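Plesa corner sofa, long-term review

So we've had the Plesa since last winter and I promised a few of you I'd report back once the new-sofa glow had worn off. It has, a bit, but I still like it!

Delivery first. Two very cheerful men, three big boxes, and a hallway that was not built for any of them. The legs screw on by hand and the sections clip together underneath, though ours came apart twice before I worked out you have to lift and drop (the leaflet is no help at all).

Comfort is lovely. The headrests adjust, and with them up I can watch a whole film without a crick in my neck. The chaise is where everyone wants to be, dog included.

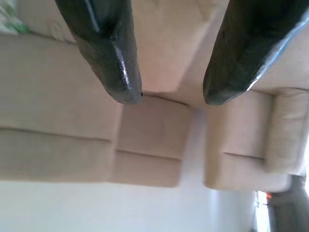
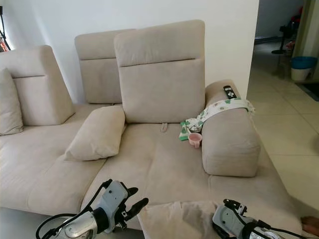 Beige, I know, I know.

Wing-yan Hsiao wrote in to say hers went saggy on the chaise side after one winter, and that the shop sent out a new seat pad without any fuss once she'd found her receipt, so do keep yours somewhere safe.

Cleaning is my main grumble. The fabric is soft, a sort of suedey feel, and it shows every mark. A barely damp cloth and then a soft brush is the best I've managed. Tea wants catching straight away. Crumbs go down the back and stay there until I get the thin nozzle out.

We paid 790 in the sale plus 50 for delivery, and I'd tried a Gruleck at nearly 3,000 that I didn't find any comfier. Four stars from me, and it'd be five in a darker colour.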